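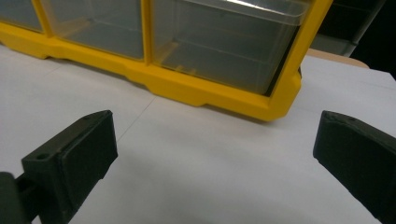
퍼브리지(Perbridge) 메일 보안 게이트웨이 사용기

읽는 시간 2분

직원 35명 규모의 사무실에서 퍼브리지를 3개월째 쓰고 있다. 그전에는 메일 서비스에 딸린 스팸 필터만 썼는데, 견적서를 가장한 피싱 메일이 계속 들어와서 별도 제품을 알아봤다. 마지막까지 비교한 제품은 Vaten이었고, 관리 화면이 더 단순한 퍼브리지로 정했다.

설치는 MX 레코드를 바꾸고 발신 도메인을 등록하는 것으로 끝났다. 수요일 오후에 시작해 퇴근 전에 마쳤다. SPF와 DKIM 설정 안내는 한글 문서가 있지만 DMARC 부분은 영어뿐이다.

탐지는 만족스럽다. 암호가 걸린 압축 파일은 기본으로 격리되고, 본문 링크는 클릭할 때 다시 검사한다. 첫 달에 정상 메일 12통이 격리됐고, 대부분 거래처의 자동 발송 세금계산서였다. 예외 등록 후에는 줄었다.

불편한 점은 로그 검색이다. 기간을 길게 잡으면 느리고, 제목 일부만으로는 찾지 못할 때가 있다. 격리 알림 메일의 발송 시각도 하루 2회까지만 지정된다. 기술 지원은 답이 빠른 편이나 주말에는 응답이 없다.

전담 보안 인력이 없는 회사라면 써볼 만하다. 로그를 자주 뒤져야 하는 곳은 체험판에서 검색부터 해보길 권한다.

댓글 3

Kamran Bajwa
Vaten에서 넘어왔는데 로그 검색은 그쪽이 낫습니다. 격리 정책은 퍼브리지가 편하고요.

메일지기
예외 등록을 도메인 단위로 하셨나요, 주소 단위로 하셨나요?

글쓴이
주소 단위로 했습니다. 도메인 전체를 열면 사칭 메일까지 통과할까 봐요.

이 사이트는 쿠키를 사용합니다. 계속 이용하시면 쿠키 사용에 동의한 것으로 간주됩니다.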